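Gekura opens its simulated bathrooms to everyone this April

Robot arms have been stacking blocks on clean white tables for years. Gekura would like them to try the bathroom instead, and after an afternoon with the new Siltska scene pack I'm completely on board.

Siltska is a library of ready-made simulated rooms for people who train and test robot arms. The first release comes with 200 of them, all small household spaces, and the bathrooms are easily the most fun. Each room loads with an arm already mounted and a set of objects to pick up, move or put back. You choose a task, press run and watch your control software cope (or not!) with somebody's idea of interior decorating.

"We wanted rooms with some personality," says Slavica Todorova, who leads scene design at Gekura. "Loud tiles, big pictures on the wall, a knickknack on every flat surface. Real homes are like that, and a policy that has only ever seen a gray tabletop gets a terrible shock."

My favorite of the bunch is a tidying task set on the lid of a toilet tank. It sounds silly until you try it. The lid is narrow, the things on it are all different shapes, and the arm has to come in from above without knocking into its neighbors.

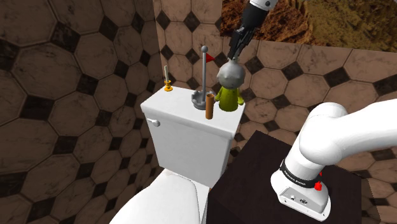 The doll is the part that got me. She has a little knob on top of her head, so going for that looks like the obvious plan, but the knob is small and the gripper has to line up nicely before it closes. Move over to the flag stand and you have a tall thin pole to think about. The candle holder off in the corner is a kinder target, with open space beside it, and I'd start there if you're new to this.

Every room can be reshuffled. One slider moves the objects, another swaps the tile and wall art, and a third changes the lighting. I left a batch of 300 reshuffles going while I made dinner and came back to a neat table of results, with a replay saved for each failed grasp. The replays are wonderful. You can scrub back and forth through the moment a finger clips something, switch to any viewpoint you like, and save that exact layout as a new test.

Flynn Treloar, who teaches an evening robotics class in Rutherford, had early access and has already built a term's worth of assignments on it. "My students used to share one arm and a sign-up sheet," he told me. "Now they do their crashing at home and show up with code that's worth running."

A few rough edges remain. Loading a room took 20 seconds on my aging desktop, the search box doesn't understand plurals, and the documentation for adding your own objects is thin. Todorova says a longer guide is being written now, along with a batch of kitchens and laundry rooms for the next update.

The pack is free for classroom and personal use. Companies pay a yearly license, and there's a trial version with a handful of rooms, the toilet tank included. Downloads are open on the Gekura site, where users are already posting their best and worst runs.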